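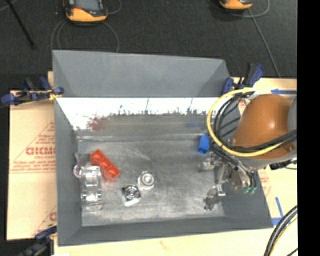

Bin picking for the Hillcombe robotics club - clear parts keep getting missed

Posted by marcelle_royer, Dec 10, 2021

We have the arm picking from the grey bin now. The red block and the blue one are fine. The transparent pieces are the trouble, mainly the long ribbed one when it ends up near the left wall. Our run for Bringate is 6 minutes and we lose most of it on retries. Any ideas before I change the grasp code again?

tomsk_b wrote:
I'd look at the bin before the code. That floor is scuffed metallic grey and the scratches come up white, same as the highlights on your clear parts. Put a matt liner in it.

petro.s wrote:
Rules say no liner, I asked last year. How many pictures did you train on?

marcelle_royer wrote:
3,454 in total, and 1,130 of those have a clear part in them.

petro.s wrote:
Then I'd say it needs more of them lying against the walls. We had the same at Oda and that fixed it.

tomsk_b wrote:
Don't agree. More pictures of glare is still glare. Move the lamp first, it takes two minutes and costs nothing.

kettle9 wrote:
Are the clamps all tight? We had a bin creep towards the arm all afternoon and blamed the vision.

marcelle_royer wrote:
Clamps checked, they're tight. I'll try the lamp tonight and leave the code alone. Petro, could you send me the Oda settings?

petro.s wrote:
Will do - they're on the old laptop.

Contact the moderators | © Hillcombe Robotics Forum | Back to top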